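Plunard Venue Encoder: Set-up Guide
Section 4: Connecting a match feed to the remote gallery
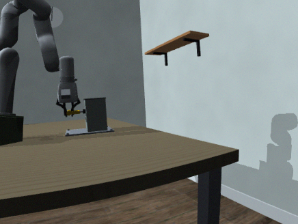 Reading time: 9 minutes

4.1 Scope

This section covers the steps between racking the encoder at the ground and handing the feed over to the remote gallery. It applies to single-unit and paired installations running the Wulter control software. Power, cooling and rack fitting are dealt with in Section 3. Commentary circuits are dealt with in Section 6.

The encoder takes up to 12 camera or replay sources and sends them to the gallery as separate streams with a shared clock. Return vision and talkback come back over the same link.

4.2 Before you start

Check that you have the following:

- the site sheet, with the venue number and the two network addresses allotted to the encoder
- an account on the control server with Venue Operator rights or higher
- a primary network circuit, tested and signed off by the supplier
- a back-up circuit on a different physical route, if the booking calls for one
- a source of house sync at the truck or flypack
- a laptop with a wired network port

Note: Wireless connection to the management port is not supported. The unit will answer on a wireless bridge but firmware transfers may fail part way through.

The firmware on the encoder and on the gallery decoder must belong to the same release family. If they differ, the decoder shows MISMATCH in the status column and no pictures will pass. See 4.9.

4.3 Connecting sync and sources

1. Switch the encoder to STANDBY using the front panel key. Hold the key until the lamp turns amber.

2. Connect house sync to REF IN. If the sync is looped to other equipment, fit the loop at REF OUT and turn the termination switch to OFF. If the encoder is the last unit on the line, leave REF OUT empty and turn the switch to ON.

3. Connect the camera sources to inputs 1 to 12. Inputs need not be filled in order, but the gallery will see them in input order and the multiviewer cannot be rearranged from the venue.

4. Label both ends of every cable with the input number and the camera number. Where the two differ, write the input number first.

5. Press the front panel key once. The lamp turns green when sync is found.

6. Wait for the input lamps to settle. A steady lamp means a valid signal. A slow flash means a signal in the wrong format. A lamp that stays off means no signal.

Caution: Do not connect or remove the sync cable while any stream is live. All streams restart together and the gallery loses pictures until the decoder has locked again.

4.4 Connecting the network circuits

1. Connect the primary circuit to LINE A.

2. Connect the back-up circuit to LINE B. If no back-up is booked, leave LINE B empty and set it to DISABLED in the control software. An enabled but empty port raises a standing alarm, which hides later alarms of the same class.

3. Connect the laptop to MGMT. The port gives the laptop an address by itself. If it does not, set the laptop address by hand from the table on the inside of the encoder lid.

4. Open a browser on the laptop and go to the management address on the site sheet.

5. Log in. The first log-in after a factory reset asks for a new password. Enter it twice and record it on the site sheet.

6. Go to Network, then Lines. Enter the address, mask and gateway for each line.

7. Select Apply. The line lamps go out and come back on.

Note: LINE A and LINE B must be in different address ranges. The software accepts matching ranges without a warning, but traffic will leave by LINE A only and the back-up will not work.

4.5 Registering the venue

The control server must know which venue the encoder is at before it will assign a gallery. This is done once per event, even where the encoder stays at the ground all season.

1. Go to Event, then Register.

2. Enter the venue number. The examples in this guide use venue 938.

3. Enter the event code from the booking. Letters must be in capitals.

4. Select the number of sources. Enter the number in use, not the number of inputs on the unit.

5. Select Send. The status line shows WAITING, then REGISTERED.

6. If the status line shows HELD, the server has found another encoder registered to the same venue number. Ring the gallery co-ordinator. Do not select Override unless told to do so, as this drops the other unit at once.

For paired units, register the main unit first and wait for REGISTERED before starting the second. Register the second unit with the same venue number and tick Partner. The Partner box is greyed out until the main unit has been accepted.

4.6 Setting the delay

Every stream is held in a buffer at the decoder so that lost packets can be sent again. A longer buffer gives a safer picture and a slower gallery. The buffer length is set at the venue and applies to all streams in the event.

The software offers three settings:

SHORT. For fibre circuits with a tested loss figure below the limit on the site sheet. Use this where the director is cutting live from remote cameras and talking to the operators.

MEDIUM. The default. Suitable for most mixed circuits.

LONG. For satellite or bonded mobile circuits. Talkback remains usable, but camera operators should be warned that direction will reach them late.

1. Go to Streams, then Buffer.

2. Select the setting.

3. Select Apply to all.

4. Ask the gallery to confirm the figure shown on the decoder. It must match the figure on the encoder page.

Note: The Nendach audio embedder follows the buffer setting automatically from firmware release 2 onwards. Earlier embedders must be set by hand at the unit. If sound leads picture in the gallery, check this first.

Caution: Changing the buffer during a live event causes a visible jump on every stream. Any change needed after line-up should be made only with the agreement of the gallery.

4.7 Talkback and return vision

1. Connect the talkback panel to the port marked TB. The panel takes its power from the encoder. Do not connect a separate supply.

2. Go to Return, then Talkback, and tick the circuits wanted. Director and Engineering are ticked by default.

3. Set the panel level to the centre mark.

4. Call the gallery on Engineering and exchange a level check in both directions.

5. Connect a monitor to RETURN 1. The gallery sends programme output on this port unless the booking states otherwise.

6. If pitchside monitors are fed from the encoder, use RETURN 2. The output has no sound.

Return vision reaches the venue after the full trip to the gallery and back. It should not be used for camera matching or for any cue that depends on exact timing. Cues should be given by voice.

4.8 Line-up with the gallery

Line-up should be finished and logged before the rehearsal period begins. Allow extra time at a venue that has not been used before.

1. Send colour bars and tone on all inputs in use.

2. Tell the gallery the number of streams being sent and wait for the same number to be read back.

3. Ident each stream in turn. The Ki panel in the gallery shows the stream name as it arrives; the name must match the camera plan.

4. Remove bars from input 1 and put the camera to air. Repeat for the remaining inputs.

5. Run the sync clap test on the main wide camera. The gallery measures the offset between sound and picture and reads it back. Enter any correction under Audio, then Offset.

6. Where a back-up circuit is fitted, tell the gallery that the change-over test is starting, then remove the LINE A cable. Streams should continue on LINE B without a break.

7. Refit the LINE A cable. Wait until both line lamps are green.

8. Remove the LINE B cable, confirm that streams hold, and refit it.

9. Select Event, then Log line-up. Enter the name of the gallery engineer who took part.

Caution: Do not carry out the change-over test by disabling the line in software. A disabled line is taken out of the pair and is not tested by this method.

4.9 Status messages

NO REF. Sync has been lost or was never found. Check the cable at REF IN and the termination switch.

MISMATCH. Encoder and decoder firmware are from different release families. Compare the release shown under System, then About, with the one given by the gallery. The encoder should be brought to the decoder release, never the reverse.

LOSS HIGH. The circuit is dropping more packets than the buffer can recover. Move up one buffer setting if the event is not yet live. If it is live, report the fault to the circuit supplier and change over to LINE B.

ONE LEG. Only one line of a pair is carrying traffic. Check the address ranges as described in 4.4.

HELD. See 4.5.

TEMP. The unit is above its working temperature. Clear the side vents. The unit continues to run but will shut down inputs from the highest number downwards if the temperature goes on rising. Important cameras should therefore be placed on the lower inputs.

4.10 After the event

1. Wait for the gallery to give the clear on Engineering.

2. Go to Event, then Close. Streams stop and the venue number is released.

3. Save the event log to the laptop. The unit keeps the last 9 logs and overwrites the oldest.

4. Switch to STANDBY and leave the unit until the fans stop before removing power.

5. Fit the dust caps to LINE A and LINE B.

Note: If power is removed before the event has been closed, the venue number remains held on the server. The gallery co-ordinator can release it by hand.

Section maintained by Da-eun Yook, Technical Publications. Revised October. Changes in this revision: 4.6 note on audio embedders added; 4.8 step 8 added.

Next section: Section 5, Working with paired encoders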